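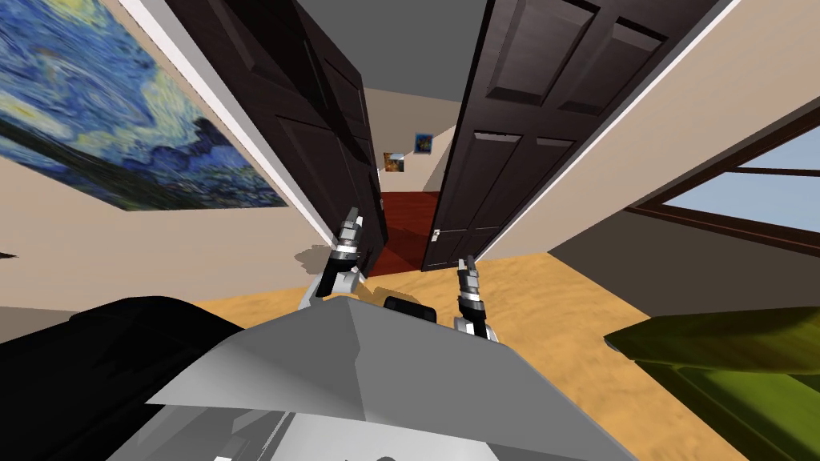 List: Wirngate household manipulation list
Subject: Re: Simulated chores – how much do they tell us?
Date: 10/22/26

> The Vandine team posted their September results and I have read them
> twice. They report 89 per cent success on "open the door and go
> through", all of it in simulation. My question to the list is
> whether that figure says anything about a machine that could work
> in an ordinary house. I run maintenance for a block of rented flats
> and I would like to know if I should be budgeting for one of these
> in the next few years, or ignoring the subject.

Taking the budgeting question first: ignore it for now. Look again when somebody publishes unattended hours in occupied homes.

On the figure itself, I went through the episode log as well as the summary. There are 2,574 episodes, and the 89 per cent is the mean over all of them. The log marks the starting state of each door, and a large share start ajar or fully open. Driving through a pair of doors that are already open is a navigation task with some clearance checking. It is useful, but it should be scored separately from turning a handle, and the summary does not do that.

Some points from our own work on the Sirport benchmark, which uses the same sort of furnished interior and a two-armed base with parallel-jaw grippers:

1. Handles. A small lever handle is a poor match for two flat fingers. The usual failure is that the fingers close on the lever, the wrist turns, and the lever slips out before the latch has cleared. Simulated friction hides much of this. We cut the friction value by 20 per cent and lost most of our successes on latched doors.

2. Double doors. With both leaves open, the arms have to be tucked in before the base moves. If they are left stretched forward, the path planner has to treat the robot as far longer than it is, and it will often refuse the gap.

3. Floor changes. Going from a hard floor to carpet costs nothing in our simulator. On the real base it changes the wheel odometry enough that the next grasp is off.

4. Closers. A hall door in a block of flats will often have a sprung closer. None of the Vandine doors has one. The machine must hold the door with one arm while driving, and I have not seen this done reliably at any useful speed.

The Cartwright group did run a small physical trial with latched internal doors. They completed 21 before a wrist joint overheated. They published the failures in full, and I would give that report more weight than any simulated score.

None of this makes simulation a waste of time. We use it daily to reject bad controllers before they reach hardware – it is cheap and it breaks nothing. It ranks methods fairly well. It does not give a success rate that a landlord can plan around.

If the Vandine people are reading, a table split by starting door state would answer most of this.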